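Cliden
Tabletop perception and pick planning for desks that haven't been tidied
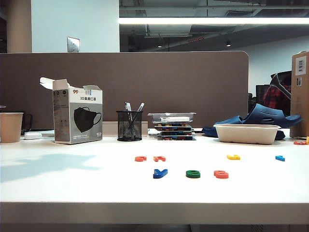
Most perception software is demonstrated on a grey mat with three cubes on it. Cliden does very well on a grey mat with three cubes on it, and so does everything else on the market, so we stopped testing that way. We test on desks. Desks have paper cups on them, and packaging, and footwear, and the small plastic letters you have asked the arm to fetch are lying among all this at whatever angle they landed.

Cliden takes the view from one fixed camera, works out which things on the surface are worth picking up, and hands your arm a list of grasps in a sensible order. It runs on an ordinary workstation and does not need the internet, a subscription or a blessing.

What it does

Finds small flat objects. Magnetic letters are our standard test because they are thin, brightly coloured and awkward to hold. An "e" seen from a low camera looks a good deal like an "o", and an "r" on its side looks like very little. Cliden keeps its second and third guesses and shows you how much it believes each one. If the top two are too close, it marks the letter as unsure and lets you decide whether to pick it anyway.

Leaves the rest alone. Anything tall, soft or unrecognised becomes an obstacle with a margin round it. You can set the margin per object or for the whole desk. The default is 22 mm, which our support inbox describes as cowardly. Lower it by all means, but please save your work first.

Knows where the desk stops. Objects partly out of view are listed but not planned for until the camera can see the whole thing. Earlier versions were more optimistic about this.

Plans the order. Picks are sorted so that the arm doesn't have to reach over one letter to get to another. You can sort by colour, by distance or by spelling, the last of which was added for one customer and is now the most used setting in the product.

The parts

Egger is the perception side. It does the finding, the naming and the outlines. It comes trained on 356 kinds of common desk and bench object, and you can add your own from 8 views each. Printed text on boxes is treated as part of the box, so a letter on a carton won't be offered to you as something to pick up.

Jevon is the planner. It takes Egger's list and your arm's description file and produces paths. It will refuse a path it doesn't like and say why in plain English. Error messages were rewritten in May after a long and fairly one-sided meeting with the people who have to read them.

Bedico is the window you look at. It shows the camera view, the outlines, the planned picks and a large stop button. The stop button works. It doesn't replace the real one on the wall.

What you need

A six- or seven-axis arm with a supported driver (list on the downloads page)
One colour camera, fixed, with a clear view of the surface
A workstation with a graphics card and 8 GB of video memory
A calibration board, supplied as a file to print
A printer that prints at actual size when told to. Check with a ruler.

Limits

Clear plastic is still hard. Egger will usually notice that something is there and draw a nervous outline round it, and Jevon will then keep well clear. We'd call this good manners, though it does cost you working space.

Pale objects on a white desk come next. A shadow moving across the surface can be mistaken for a new object in the first few views, after which it is dropped from the list. If your room gets strong afternoon sun, turn on slow mode or buy a blind.

Cliden does not plan for people. If a hand comes into view, planning stops and stays stopped until you restart it from Bedico.

Trial and licence

The trial is the full product and allows 200 picks. Failed picks don't count, which some of you have worked out makes it last rather a long time. After that, a licence covers one workstation and as many arms as you can plug into it.

Technical questions go to Chin-lung Huang through the contact form. Please attach the log, the arm description file and a picture of the desk as it was when things went wrong. Don't clear it up first.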